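Ticket 1162: Results missing after upload, throws events
Product: Resolis Meet Manager
Opened by: Nosipho Zulu
Status: waiting for customer

25th February
Good morning. I am the results secretary of Zadness Athletics Club. After our throwers meet I uploaded the result file to the club page. The file has 520 lines, but the page shows only 500. All missing lines are from the under-18 javelin and the discus.

I tried the upload again from a second computer and the result was the same.
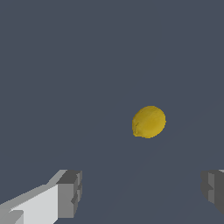
I also made a smaller file with 400 lines, and this one was accepted completely. There was no error message at any time.

Reply from Resolis support (Ostrowski)
Thank you for the clear report. Your club is still on the old Muditz import, and it stops at 500 lines without a warning. Please divide the file by event and upload the parts one after the other. Do not delete the first upload, or the athlete numbers will change.
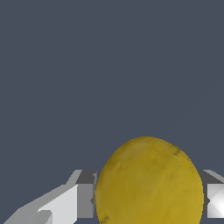

Nosipho Zulu
I divided it into two files. The javelin is now complete. In the discus, two athletes have the correct distance but the wrong club. Can I correct this by hand, or must I wait for the new import in March?

Ostrowski
You can correct it by hand under Entries. Please write here when it is saved.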